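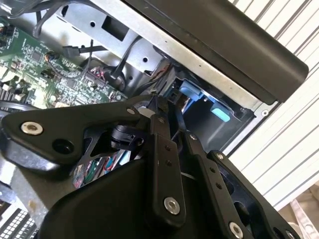
Sunday, January 20, 2019

Glaze notebook, third go at the ash recipe. Kiln came down to 59 this morning so I could finally open it without cooking my eyebrows. I was in by eight with the radio and a very large coffee and had the shop to myself until Bautista Acuña showed up with bagels and opinions (both welcome!).

So, results. Top shelf was all the Nitholm stoneware, bare on the foot, one dip, count of three. I'm happy with most of it. The ash glaze came out a soft gray-green that breaks to brown on the rims, which is what I've been chasing since before Christmas. The short mugs look best. The tall ones ran a bit at the bottom and one of them grabbed the shelf, so that's a half hour with the grinding stone, and I need to put more kiln wash on before the next load. I keep writing that down and I keep not doing it, so: KILN WASH.

Middle shelf was the Flandness clay, the speckled one, and I don't love it. Same bucket, same dip, and it came out flat and kind of pudding-colored. Bautista thinks the iron in the body is drinking up the green. I think I had it too thin, because I'd been stirring that bucket all afternoon and kept adding water like a fool. We went back and forth on this for most of a bagel. The way to settle it is to dip four tiles thin and four tiles thick on each clay and quit arguing, so that's on the list for the week.

Bottom shelf, I forgot how cold it runs down there. The witness cone on the bottom is barely leaning, and the one on top is flat on its face. That's a bigger spread than in December and I don't like it. Everything down there is underfired - dry to the touch, chalky, a little sad. The two serving bowls can go through again. The little dishes I'll keep as liners for the glaze table.

Things I changed from the last firing, so I remember:

Ash washed twice this time instead of once, then through the 40 mesh and left to settle overnight. The water coming off it is caustic, so gloves, and I mean the long ones (my wrists are still mad at me from the first batch). It dried slower than I wanted and I ended up breaking it into crumbs on a board next to the heater.

Dry batch was 2,000 grams. Half ash, the rest split between feldspar and ball clay, with a spoonful of bentonite to keep it floating. It still settled like concrete by the second day. Bautista says to try a pinch of Epsom salts dissolved in hot water. I've got a box at home under the bathroom sink.

Wood source is different too. First two batches were from the mixed stuff out of my own stove, which was oak and pallet scraps and probably a few pizza boxes. This one is all apple, from the Quiroga orchard, where they were burning prunings and let me fill three buckets. Much whiter and fluffier. I'd bet that's where most of the improvement is coming from, and it's a nuisance because now I have to get more of it. They're doing another round of pruning in February and I've asked them to keep me a barrel if they can. I should bring them a bowl.

Firing schedule was the slow one. Low overnight with the lid propped, then medium, then up. I switched to high at 725 on the pyrometer, which is a touch later than I used to, and the bisque-colored cracks I was getting on the handles haven't come back. That could be the schedule, or it could be that I've finally learned to let handles dry under plastic. Held at the top for twenty minutes and then let it drop on its own.

The Pruson brushes are shedding. I've had three hairs fired into the inside of one bowl (you can see the little tracks, like something walked through it). I'm going back to the old floppy one with tape on the handle for anything that matters and the new ones can do wax.

Speaking of wax, I tried the water-based kind on the feet and it beads up nicely if you leave it alone for an hour. I didn't leave it alone for an hour on the first few. Those are the ones that grabbed.

A couple of surprises. I'd poured the dregs of the second ash batch over the leftover white, no measuring, just to empty the cup, and put it on one of the test tiles at the back of the middle shelf. It's gorgeous! Pale blue where it pools, with fine crystals right along the edge of the texture. Of course I have no idea how much of anything went in there. I've hung the tile on the nail over the sink and wrote "blue dregs" on the back. I'll try ash over white at one dip, two dips, and a quick splash, on both clays, and see if I can find it again.

Bautista wants to take three of the short mugs for his sister and I said two.

To do before the next load:

Kiln wash on all shelves, two coats
Check the bottom element, it looked saggy on the left when I had the shelves out
Thin and thick tiles, both clays
Ash over white tiles
Epsom salts from home
More cones, I'm down to the end of the box
Sieve the last bucket of apple ash and put a lid on it this time
Refire the two serving bowls, middle shelf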